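Kerken costume drama - picture quality and dates

reelend46
Watched the first 4 episodes of Kerken on the Tirum app last night. The opening caption says 1863 but the evening gowns have the flat front and back fullness of the following decade. Is this addressed in any of the press material?

Nghiêm
The designer's notes say the silhouettes were moved forward on purpose for the lead. Supporting cast are in full crinolines throughout. Look at the ballroom sequence in episode 2.

Greltel
Disagree. Two of the aunts have the later shape as well, so it is a hire stock problem. Most of that wardrobe was in the February film from the same producers. The green silk with the black braid is the same dress with new sleeves.

Nghiêm
Same fabric, different bodice. The braid ends at the waist in the film and carries on to the hem here.

reelend46
Thanks both. Separate point - the app stream crushes the blacks in the candlelit scenes. Anyone seen the broadcast version?

Greltel
Broadcast is better. On the app, turn off dynamic contrast and set brightness to 40. Mourning dress detail comes back, some banding remains on the walls.

Nghiêm
40 is too low on my set. 46 with gamma left alone. I still say the lead's gowns are deliberate.

Greltel
Then the caption should have been changed. Leaving it there.

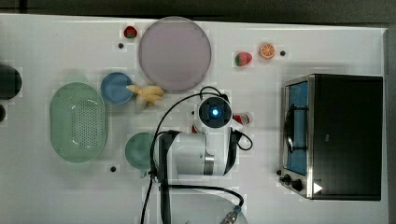

Toy strawberry, plate and orange slice on the white table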